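Slide 1. Title

Morning, everyone. I'm Iara Mansilla, from Titirus, and I have been given twenty minutes on house rules for two arms sharing one table. Réka Major wrote most of the rules. I mostly wrote the incidents that led to them.

(Wait for the laugh. If none, carry on briskly.)

Slide 2. Where we started

Our first rulebook had 146 rules. I have met two people who read it to the end, and one of them was Réka. Rule 31 and rule 90 disagreed about who gives way. We ran like that until November.

Slide 3. What we kept

Read these out slowly, they are short.
One arm moves into the shared area at a time. The other holds still with its fingers open.
An arm carrying something has right of way over an arm carrying nothing.
Agree the parking spot before the run and write it on the sheet. "Over there a bit" is a direction for sofas.
Anyone may call a stop, and no one asks them why until the arms are still.

Slide 4. Cubes

Mention that the rules are the same for cubes as for anything dearer. People behave worse around cubes – they look like toys.
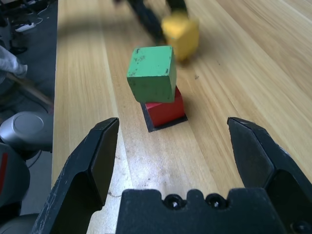
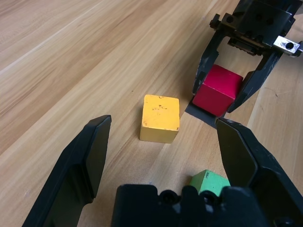 Two grippers at one table. Yellow cube being carried in the first picture, red cube held in the second.

Ask the room: which arm has right of way? Let them argue for a minute. Point at the open fingers if it drags on.

Slide 5. The floor counts too

Réka's addition. The safe area includes whatever you walk through to reach the stop button. Cables get a route and the route gets checked. I objected to this one at the time and would like that forgotten.

Slide 6. Logging

We have 3947 runs logged under the short rules, 554 of them with a stop called. The Trujillo site asked whether that was a lot. I said it was a lot of people feeling free to press a button. Don't get drawn into comparing sites – Jirkanico count theirs differently and it will eat the whole Q&A.

Slide 7. Questions

The one-page sheet is by the door. Evotel people, yours has the larger print, as requested.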